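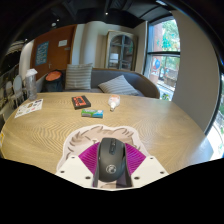

Stilteck Performance Measurement Group

To: perf-discuss
Subject: Re: Weighting of startup time in the Dresine suite

Dear list members,

The group has reviewed the questions raised after the October build of the Dresine benchmark suite was posted. The message that prompted most of the discussion is quoted here in part, followed by our response.

> The draft notes say that each test is run 94 times and that the first run
> is reported separately. In the Grellen runtime the first run includes
> parsing and the initial compile, so it is far slower than the rest. On our
> test machine the text layout test took 1,164 ms on the first run and
> settled at 451 ms.
>
> If the first run counts for a third of the score, a runtime that compiles
> lazily will look much better than one that does the work up front, even
> when the two feel the same to a user. Was this intended? And is the cache
> cleared between tests, or only between full passes of the suite?

The one-third weight was intended. Each test produces three values: the time of the first run, the average of the slowest four runs after it, and the average of all remaining runs. The three values are combined as a geometric mean, so each carries the same weight. Most of the code in a typical application runs only a few times, and a score based on steady state alone would say little about how that code behaves.

We agree that the draft notes did not explain this well. The section on scoring has been rewritten and now gives the formula in full, with a worked calculation for one test. The new text also states that times are converted to scores before they are combined, so that a higher number is always better.

On the matter of lazy compilation, the group does not plan to change the formula. A runtime that puts off work will normally pay for it later, and the slowest-four value is there to record that cost. We accept that a short test may end before the cost appears. Two of the tests, text layout and archive listing, have been made longer for this reason, and results for them should not be compared with earlier builds.

The cache is cleared between tests when the suite is started from the command line. It is not cleared when the suite is started from the browser page, where the harness has no permission to do so. Results from the two methods should therefore be kept apart — the submission form now has a required field for this.

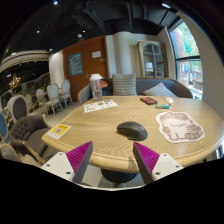
Can results from the October build be compared with results from the new one?
Only in part. Scores for tests that were not changed may be compared one by one, provided that the same machine and the same start method were used. The overall score may not.

Several members also asked about the Yin compiler tests. These remain in the suite but are turned off by default. The present version uses a timer with low resolution on some systems, and repeated passes on the same machine differed by more than we consider acceptable. The tests will be turned on again once 95 percent of repeat passes fall within the stated margin. Members who wish to run them in the meantime may use the option described in the readme file, but are asked not to include the figures in submitted results.

Reports of unstable scores are welcome and should include the following:

Runtime version and build flags
Operating system and power settings
Start method (command line or browser page)
The complete log file, not only the final score

Please send reports as a reply to this thread and leave the subject line unchanged. Logs too large for the list may be placed in the shared upload area, with the path given in the message.

Regards,
Stilteck Performance Measurement Group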